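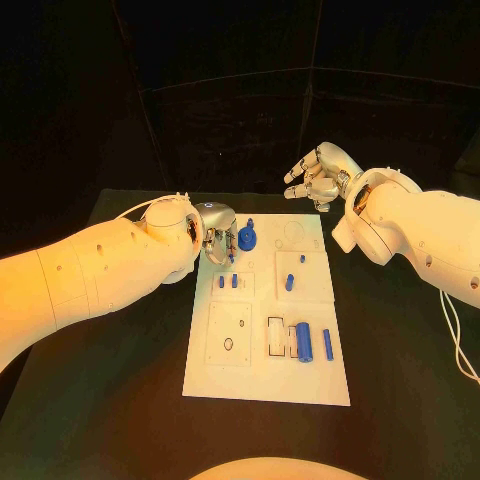 From: Madalena Nogueira
To: Kuvurer list
Date: Friday, February 2, 2024
Subject: Re: how are you all collecting insertion examples?

Hello everyone,

What a good thread this has been! I meant to send a short reply and it has grown, sorry. Natalia's message is below with my answers in between, and there's a question of my own at the end.

Natalia Solís wrote:
> We're about to start gathering demonstrations for a peg and gear
> task and I'd love to hear from people further along. First
> question: do you use the same end effector on both arms?

No, and I'd recommend trying a mixed pair if you have the parts. Ours has a two-finger metal gripper on the left and a five-fingered hand on the right. The gripper gets the thin pegs, where you want to come straight down between neighbours, and the hand gets the bigger cylinder. It does mean you can't mirror your examples to double the data (I tried, it was a mess), but our operators much prefer it and their movements are smoother for it.

> Second, how many examples before you train anything at all?

We trained the first time at 300, and I wish we'd gone sooner. The model was poor but it was poor in such useful ways! It would go to the right piece and then dither above it, and when we played the recordings back we found our own operators doing exactly the same. A pause to think looks like part of the job if you're a network. Now people plan the whole move before they press record, and we cut the start of every take up to the first real motion.

> Third, what do you do with failed attempts? Wistar bins all of
> theirs and I can't decide if that's sensible.

Keep them! Label them, put them in their own folder, but keep them. The takes where a peg catches on the lip and the operator backs off, shifts a touch and goes in again are the best thing we have. Once we let those into the training set the policy began to have a second go by itself, and I may have cheered. A take where somebody drops the piece and gives up is less use, though we hang on to those as well for the success classifier.

> And last, how much do you vary the setup between takes?

More than feels comfortable. We shift and turn the board every 4 takes, and start with different pieces already in or out. White board, blue parts and a dark green table make life easy for the cameras, so I'd like to swap the table covering next and see how much we've been leaning on that contrast. I suspect quite a lot.

One thing Natalia didn't ask: write down who was driving. We have 2 regular operators, and their styles are so different that I can tell them apart from the wrist paths alone. One comes in low and sideways, the other hovers and drops. Mixing them without a label cost us a fortnight.

Now my question. Has anyone on the Kruger side got a decent way of marking the moment of contact when there's no force sensing in the fingers? We do it by eye at the moment, and it's slow going. I'm happy to swap our trimming script for any tips.

Madalena
Ritalent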